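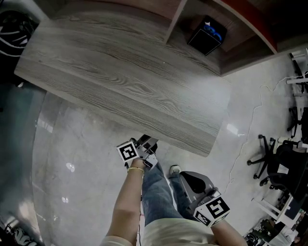
The table by the shelves

Reel deck running slow after belt change

hanine_2: Fitted a new belt to my Tresetti 1105 on April 12, 2021. Speech sounds low now. Wrong belt?

bevan119: Clean the capstan and pinch roller first. Old oxide makes them slip.

hanine_2: Both done with isopropyl. No change.

nomwood: I'd blame the belt. If it's too thick it rides high on the pulley and alters the speed.

bevan119: Not on that deck — the motor pulley has a deep groove. Dried grease is more likely.

nomwood: Mine had clean bearings and still ran slow until I swapped the belt.

hanine_2: I'll measure the old one and regrease in May.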